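# The Spots Come Back

Leopard print has been declared dead more often than the necktie, and it has outlived most of the people who signed the certificate. It came back in June, as it tends to, in the window of the only decent fabric store in Tirkville. This year it is pink.
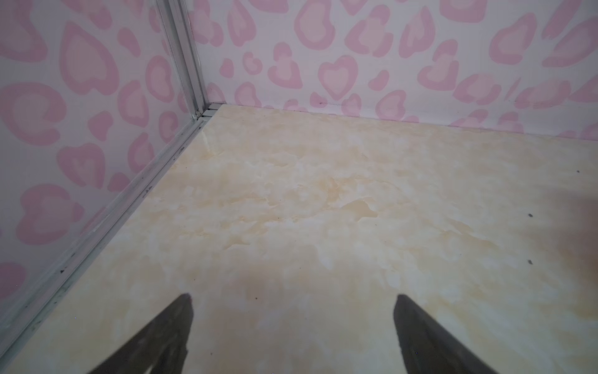
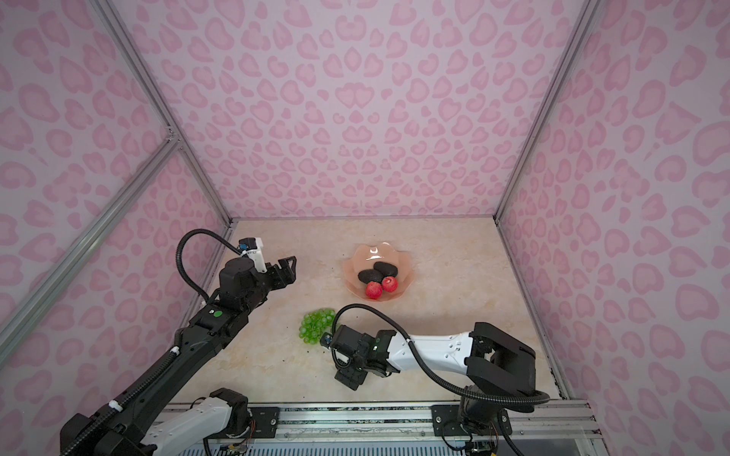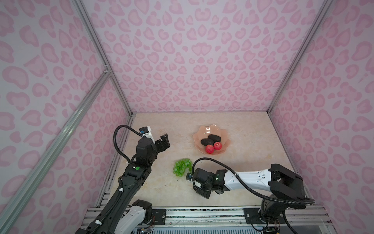

Pink leopard spots on pale lilac.

So why does a pattern borrowed from a large cat keep selling to people who own small ones?

Mostly because it hides things. A plain cream cushion reports every cup of coffee it has ever met, while a spotted one keeps its mouth shut. The trade has known this for decades and calls it "visual interest."

I went to Drutley to see how the stuff is drawn. The Lunde print works takes up the back half of an old shoe warehouse there, and its pattern library holds 980 designs, 46 of them some variety of leopard. They are filed between "lattice" and "lobster." Zebra has a drawer to itself and looks lonely.

A leopard repeat is harder to draw than it seems. The eye is a terrible snoop, and if two spots match too closely within arm's reach, it will find them and stare at them through dinner. Lunde's designers tape a fresh drawing to the wall, walk off to lunch, and come back to see what jumps out. Usually it's a face. One handsome design in chestnut and gold was pulled a week before printing when someone in the packing room noticed that it contained, every two feet, what could only be described as a disappointed uncle.

Color is the other argument. Brown and tan read as coat lining, or as a certain kind of aunt. Gray reads as an airport lounge. Pink gave up pretending to be an animal years ago, and customers seem to find that restful. It goes into nurseries, nail salons, and, to judge by the order book, a surprising number of dental offices.

The smallest order Lunde will take is 2 rolls. The largest I saw was for 200, bound for a hotel in Rarnum that had asked for leopard in every corridor and then, in the same email, for something "calm." They got teal. I have stayed there since. You come out of the elevator at 11 p.m. and the walls appear to be thinking about you, but the carpet is plain and the breakfast is good.

At home I have one spotted lampshade, bought as a joke several moves ago. The sofa it was meant to annoy has gone to the dump. I priced a second shade on my way out of Drutley, and they're holding it for me until the end of the month.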